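Secondhand kitchen swap in Kodar gets a permanent home

January 11, 2019

The Kodar kitchen swap is moving indoors for good! After years of setting up under borrowed tents, the swap has signed a lease on the old Ahonen shoe store on the corner across from the post office, and the doors open to everybody next week.

If you have never been, the idea is simple. Bring in a kitchen item that still has some life in it, take home another one. No money changes hands, and a muffin tin counts the same as a stand mixer. Items that need a plug get tested at the door, and anything that doesn't pass goes to the repair shelf.

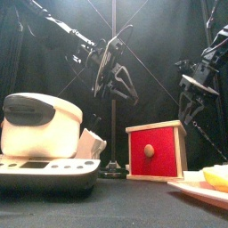
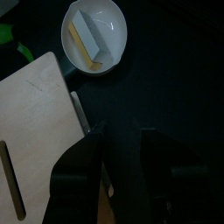
The new space is a big step up. The Ahonen building has 2000 square feet on the ground floor, with the original oak counters still in place and a back room that has a sink, good light and more outlets than the tents ever had. Organizers say they spent the holidays scrubbing the floors and putting up shelving, and it shows. The front windows, papered over since the shoe store closed, let in the whole street again.

Last year 3284 items went through the swap, a new high and a lot more than anybody expected when it started on a pair of folding tables outside the library. Bakeware was the most popular group, followed by small appliances and then knives and cutting boards. Canning jars came in by the crate in June and were gone before lunch every single time. (If you are hoping for jars this summer, come early. Really early!)

The swap will also have its own repair bench for the first time. People handy with a screwdriver can sign up for a two-hour turn, and anybody with a wobbly pot handle or a toaster that won't stay down is welcome to sit and learn how to fix it. Zusum, the hardware store two doors down, is giving the bench a set of hand tools and a standing discount on fuses and cord.

There will be cooking, too. The Ganesia supper club plans to use the back room for a monthly meal made only with pots and pans off the swap shelves, and the first menu is bean soup, flatbread and baked apples. Seats are free, but there are only 195 for the whole year, so put your name on the sheet by the register early. (The register is the shoe store's old one. It doesn't open, but it rings beautifully.)

A few house rules carry over from the tents. Please wash things before you bring them. There is a limit of 5 items per household per visit, and that goes for both directions. Nonstick pans with flaking coatings can't be accepted, and neither can pressure cookers without their original lids and gaskets. Cookbooks are fine and don't count toward the limit. Neither do cookie cutters, which the swap has more of than it could ever give away, so take a handful.

Parking is free behind the building, and the number 3 bus stops right in front. The side door on the alley has a ramp and a bell, and someone will come out and help carry if you have a heavy load. Curbside drop-off at the library has ended, and anything left there now will go out with the trash, so please bring it to the store.

Opening morning will have coffee and cinnamon rolls until they run out. The swap is still looking for dish towels, a tall stepladder and a working wall clock for the front room.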